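The refill will see you now

By the time I reached Nutanby on Wednesday morning there was already a queue outside Janameo, the shop that sells washing-up liquid by weight. People had brought old jam jars, pop bottles and, in one case, a watering can. It had a cheerful feel, like a village fete with scales.

I wanted to like it. I have a cupboard full of good intentions myself, most of them with lids that no longer fit. But I also had a calculator, and the first thing I weighed out was a bag of porridge oats that came to 57p more than the same amount from the supermarket up the road.

Hazel Tran, who opened the shop in April, doesn't argue with the sum. "We buy small, so we pay more," she says. "The big chains could do this tomorrow if they fancied it." Perhaps they could. One or two have tried a few hoppers by the door and quietly wheeled them away again. 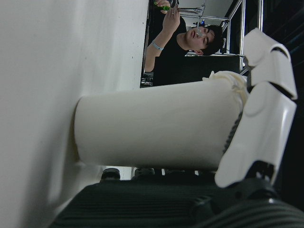 What bothers me more is the shopping that goes on before the shopping. To live with less, it seems, you must first buy the matching glass jars, the bamboo scoop, the little chalk labels. Janameo's starter set has 11 pieces. I own 11 perfectly ugly containers already – they had takeaway curry in them – and they hold lentils just as well.

Adeel Magsi has been at this longer than most. He and his wife gave themselves a year of buying nothing new except food and medicine, and kept a notebook. They slipped eight times, mostly on shoes for the children. "The notebook did more than the rule," he told me. "You feel daft writing down a third cushion." He now runs a swap evening in a hall on Baptiste Road, where 154 things changed hands last time. I asked how many of those came back to be swapped again. He laughed and said he'd rather not look.

I did go back to Janameo for the washing-up liquid, in the same bottle I'd had under the sink since last summer. It cleans plates. The jars are still in the window, marked down.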